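My desk used to be next to the label printer. Now it's next to a screen where a gripper that doesn't exist yet practices on a wooden table, and I have opinions!

Quick background for anyone new: I pack sample kits at Pradstead, out on the edge of Toledo. Pens, little dishes, cards, all into a tray, all day. In March the company signed up with Mesurent to automate part of my line, and they do the whole thing in simulation first.
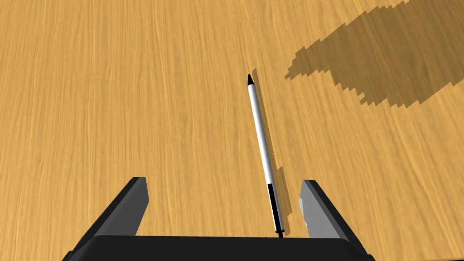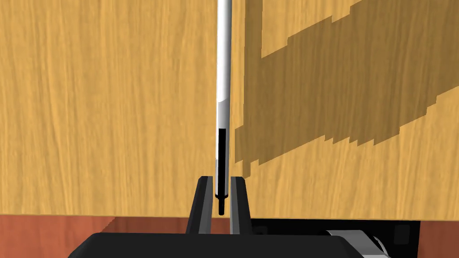
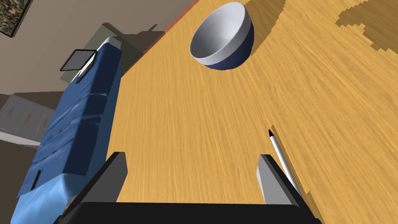 Renders: Đức Triệu / Mesurent, used with permission

So the pen is the big one. I've picked up more pens than I could ever tell you and never once thought about it, and then Đức sat down with me at 7 in the morning and asked where I grab it. The middle? Closer to the tip? Do I turn it before or after? I had to go get a handful and watch my own fingers. (I turn it on the way up. Who knew.)

The bedroom in the last one made everybody on the line laugh, blue bedding and all. Dexter Greenberg wants to know if the robot gets a nap and we don't.

Okay, the part people keep asking me about. Our shift does up to 1518 kits, and the plan is for the robot to handle the pens and dishes while we do cards, checking and anything odd. Mavis Ambrose has been here longer than the building's roof and she doesn't love it. She likes packing. She gets a rhythm going and listens to her ballgames, and checking is a different kind of tired, because you can't drift. I get that. My wrists, on the other hand, are thrilled.

Two of us are being trained to run the cell, me and Arlo Whitfield. It comes with a small raise and a lot of clicking. Marjatta Ojala, our shift lead, got it in writing that hours stay put through the changeover, and she pinned the letter up by the time clock where we'd all walk past it. After the changeover is fuzzier, and I wish somebody upstairs would just say so.

Training binder is 273 pages. I'm on page 4. Will report back once the real arm is bolted down, and yes, Mom, I'm wearing the wrist brace.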